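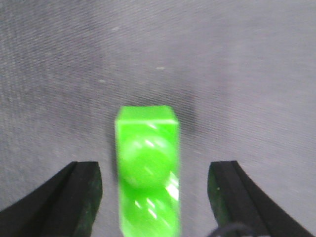
Centering a two-finger gripper on a part is a shop rule before it is a programming problem. The approach should finish with both fingers open, one on each side of the part, and with their inner faces running along the sides that will be squeezed. Look at the gap on each side before giving the close command. With the green block the right-hand gap is a little wider than the left, so a parallel gripper would touch on the left first and push the block across the cloth until the other finger met it. On fabric a small push does little harm. On a rubber mat the same push can tip a tall part over.

The notes that follow are the ones we keep taped inside the cabinet door at the Clandumden workshop. They apply to any small bench arm handling light parts.

Work surface

Cover the bench with a plain woven cloth in gray, pulled tight and clipped at the corners. Bare laminate throws glare into a wrist camera and lets light parts skate. Avoid prints and stripes. Go over the cloth with a lint roller before each session, as pale specks show up well on gray and a simple color threshold may pick them up. Wash the cloth in October and again in spring, without fabric softener.

Light

One lamp, set high and to the side, with a diffuser. Glossy plastic will still show streaks, and streaks across a raised round feature can break up its outline. If the part finder loses the edge, move the lamp first and change the software settings second. Write the new lamp position on the tape at the back of the bench.

Choosing the faces to grip

Grip on flat, parallel faces. Leave domes, studs and bosses facing outward, clear of the fingers. A rounded bump gives one point of contact, and the part will swivel about it during the lift. Where a part has bumps on every side, use the Wekier soft pads or make a nest for it.

Closing and lifting

Close at low speed. Wait until the fingers have stopped, then lift 2 mm and pause. If the part tilts at that height, set it down and approach again. Do not raise the force to cure a tilt. Our Räsänen gripper has a force setting that runs to 500 on its own scale, and molded plastic parts are handled at 222. Anyone who changes the number changes it back before leaving.

Cables

Route any loose cable along the outside of the wrist and tie it at two points. Run the arm by hand through its lowest pose and check that no loop hangs near the fingertips or drags on the cloth.

Care of the fingers

Wipe the inner faces with a damp lint-free rag at the end of the day. Dust on the pads reduces grip. Inspect pads every 4000 cycles and replace them in pairs. Spare pads and the hex key are in the Manurska drawer, left side.

People

Keep hands off the cloth while the arm is enabled. To straighten a part, press stop, move the part, check the gaps again and restart from the approach position. Long sleeves are rolled above the elbow.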